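Open day at Stitimard

I've driven past the Stitimard building more times than I can remember, so when they opened the doors this July I went straight in. Entry was free, parking was not (boo), and by 2 in the afternoon the line for coffee went right out to the sidewalk.

We started upstairs with the sorting room, and I loved it! White tables, red plastic trays, everything very tidy. They like the trays red because you can spot one from across the room, and on those white tabletops you really can. I want one for my kitchen drawer mess at home. 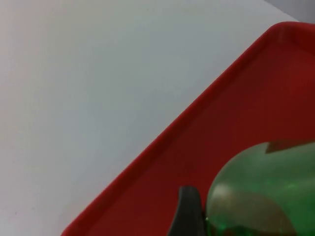

The tour itself was only 15 minutes, which felt short - I could have stayed up there an hour asking questions. Our guide was patient with all of us, even the man who wanted to know what the floor was made of.

Downstairs there were stands from Bravby and Avden. Bravby had storage boxes in more than 316 sizes and colors, or so the sign said, and I came away with a catalog as thick as a phone book. Avden was handing out pencils. Châu did the food, and the noodle salad was so good I went back for a second one.

Go early if they do it again next summer, and wear comfy shoes. The stairs are steep and the elevator was for staff only.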